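Hebden starts remote sessions on PC teardown

The recycling workshop at Hebden has begun teaching its robot arm to take desktop computers apart, with an operator driving every move by remote control. The work started with processors, the part of the job the bench staff find most tedious and the one most likely to end in bent pins.

Kieran Furnival runs the sessions from a desk at the other end of the building. He holds a hand controller, watches the feed from the camera at the gripper, and moves the arm through one short task at a time. Each attempt is recorded along with the position of every joint. The target is 500 usable recordings by the end of the year, and nearly 100 are in so far.

The current task list covers the retention lever, the load plate and the processor itself. Each is recorded separately, so that a bad attempt at one step does not spoil the others.
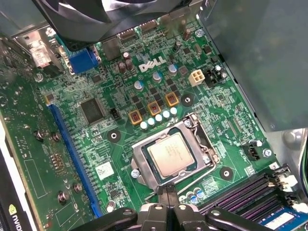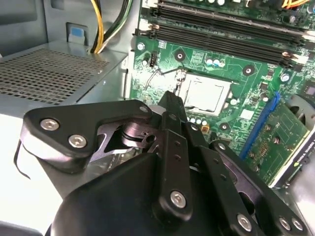
Gripper camera views of the processor socket area.

Oranuch Sombatkul, who checks the recordings, throws out any in which the operator stops for more than 3 seconds. Long pauses teach the arm to wait, and it then waits in the wrong places. She also marks attempts where the fingers touched a capacitor or a memory slot. Those are kept in a separate folder and are not used for training at present.

Operators are asked to come toward the socket from a different side each time. In the first batch, recorded in February, nearly all of the approaches were the same, and the arm did poorly when a case was turned even slightly on the bench. The new batch mixes case positions and includes machines with the graphics card left in.

The controller software is Rumix. An update last month cut the delay between hand and arm, and Furnival says the lever is easier to catch as a result. Force feedback is still missing. Operators have to judge contact by eye, and most need several practice runs before their recordings are worth keeping.

Two more operators are wanted for the fall. No experience with robots is needed, but applicants should have opened up a computer before. Training takes 10 hours, split over short sessions. Anyone interested should speak to Marjorie Mottram at the front office.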